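Salon Wastewater and Color Residue Project
Progress report to the Perrin Fund, period ending 30th September
Prepared by Jana Frerichs, project lead, Grornen Hair Science

1. Status

Work packages 1 and 2 are complete. Work package 3 (salon trial) is under way at the Astley and Skirkthorpe sites. Work package 4 (stylist guidance) has been drafted but not reviewed. Spending is within the approved budget, with one transfer between lines requested in section 6.

2. Background to the period

The project measures how much oxidative hair color is left unused after a service and goes down the drain, and tests whether smaller first mixes reduce that amount without affecting the result on the hair. The June report covered the scale protocol and the choice of salons. It also recorded a delay in getting the bowl scales calibrated. The scales were returned and checked before the trial opened, and the delay has been absorbed.

3. Salon trial

The target is 300 color services across both sites. To date, 73 have been logged with complete records. A complete record has the mixed weight, the leftover weight, the shade formula, the developer strength, the hair length class and the stylist's rating of coverage. Records missing any of these are kept but left out of the analysis.

Ruoxi Wei runs data collection at Astley and Esben Baldursdóttir at Skirkthorpe. Both salons use the same mixing sheet. Stylists weigh the empty bowl, mix the first batch at the reduced weight for the length class, and remix if needed. Each remix is logged as a separate line against the same service. Root touch-ups and full-head services are analyzed separately. Balayage was removed from the trial after the June report: lightener is mixed thicker and used over a longer time, and leftover weights were not comparable.

Remix rates are higher at Skirkthorpe than at Astley. The most likely cause is the length classes, which were written for shoulder-length hair and below and do not allow for density. Esben has proposed a density mark on the sheet (fine, medium, coarse). It will be added from the next reporting period, and earlier records will not be changed.
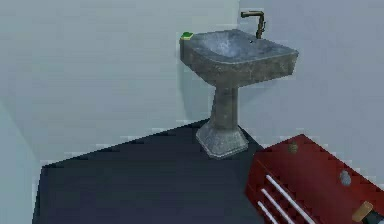 Rinse sampling is done on a smaller set of services. The target is 100 samples. The first rinse is caught in a measured container, stirred, and a portion is drawn off for the bench. Samples are kept cold and dark and are read within 5 days of collection. Gaspard Bodin carries out the bench work. He reports that conditioner applied before the first rinse clouds the sample and raises the reading. Stylists have been told to hold back conditioner until the sample is taken. Affected samples have been flagged and will be reported in a separate table.

4. Stylist guidance

Josiane Mallet has drafted a two-page guide and a wall chart with starting weights by service and length. The text avoids brand-specific ratios. Issue is on hold until the density mark has been tested, as the starting weights may change.

5. Risks

Logging rate. The current rate will not reach the target by the planned close. Two more chairs at Astley will join the trial, and the mixing sheet has been cut from two sides to one.

Stylist turnover. One trained stylist has left Skirkthorpe. A replacement has been trained on the scale and the sheet.

Shade mix. Dark permanent shades make up most of the records so far. Reds and coppers are thinly covered, and no separate finding should be expected for them unless the balance changes.

6. Requests to the Fund

Approval is requested to move the unspent part of the travel line to bench supplies. The total award is unchanged.

7. Next period

Introduce the revised mixing sheet at both sites. Continue rinse sampling under the conditioner rule. Complete the interim analysis of root touch-ups. Send the draft guide to the Fund for comment once the starting weights are settled.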